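**Unit 3: Task lighting at the desk**

Notes for the February session. Read with the Normont workbook, chapter 2. Bring a ruler, a tape measure and the blank survey sheet.

### 3.1 What a desk lamp is for

General room lighting gives a fairly even level over the whole floor. Task lighting adds light to a small area where close work is done: reading, writing, sewing, model making. The two are planned together. A bright patch in a dark room tires the eyes, as they must adjust each time the user looks up.

A task lamp is described under four headings:

1. **Head** – the part that holds the light source. It may be a cone, a disc or a bar.
2. **Neck or arm** – sets the height and angle of the head.
3. **Base** – carries the weight and, in many models, the switch.
4. **Supply** – mains lead, plug-in adaptor or battery.

### 3.2 Shape of the head

A cone gives a round pool of light with a soft edge. A bar spreads the light sideways, so that an open exercise book is lit across both pages. The long head also weakens the shadow of the hand, as light reaches the page from several points along its length. A small round source gives one sharp shadow.

The head in the session is of the bar type, in glossy blue plastic with a pale cloud-shaped panel let into the top. The panel faces away from the work surface. For the survey sheet, record it under "finish".

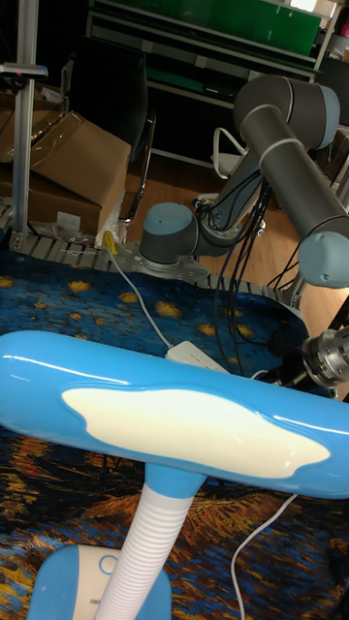

Gloss finishes need one further check. Any shiny surface within the user's normal line of sight can reflect a window or ceiling light. Sit in the working position, look at the page, and note any bright streak visible without moving the head. If there is one, turn the lamp before changing anything else on the desk.

### 3.3 The gooseneck

A gooseneck is a flexible tube, usually ribbed, which holds the position it is bent to. Compared with a jointed arm:

| | Gooseneck | Jointed arm |
|---|---|---|
| Adjustment | Any direction within its length | Fixed planes |
| Reach | Short | Long |
| Holding a heavy head | Poor | Good |
| Cleaning | Dust collects between ribs | Easy |

A long head on a short neck puts the load off centre if the neck leans. Bend the neck in a gentle curve and keep the middle of the head over the base as far as the task allows. Do not adjust the lamp by pulling one end of the bar. Hold the neck just below the collar with one hand and steady the base with the other.

### 3.4 The surface below

The colour of the work surface affects how much light returns to the eye. A white sheet reflects most of what falls on it; a dark blue cloth reflects little. A strongly patterned cloth, such as one with yellow on deep blue above and swirling orange below, gives uneven returns, and readings taken directly on it will differ from one patch to the next. Lay a plain sheet of A4 under the lamp before measuring.

Cloth also hides the edge of the table and may slip. Check that the base stands flat, with no fold beneath it.
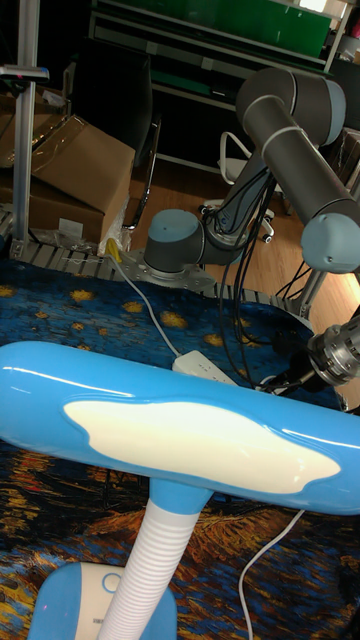 ### 3.5 Leads and sockets

- Run the lead away from the user's writing hand.
- Keep slack off the front edge of the table.
- Do not place a power strip where a drink could be spilt into it.
- Trace each white lead by hand from end to end before unplugging. Leads of one colour are easily confused.
- Switch off at the socket before moving the base.

### 3.6 Survey exercise

Work in pairs. Allow 14 minutes.

a) Sketch the lamp from the side and label head, collar, neck and base.
b) Measure the height from the table to the underside of the head at both ends. Record any difference as tilt.
c) Mark the edge of the useful light on the A4 sheet in pencil.
d) State where the switch is, and whether it can be reached with the head in its lowest position.

Hand completed sheets to Neusa Teixeira. Queries on the table in 3.3 go to Kittipong Ruangrit.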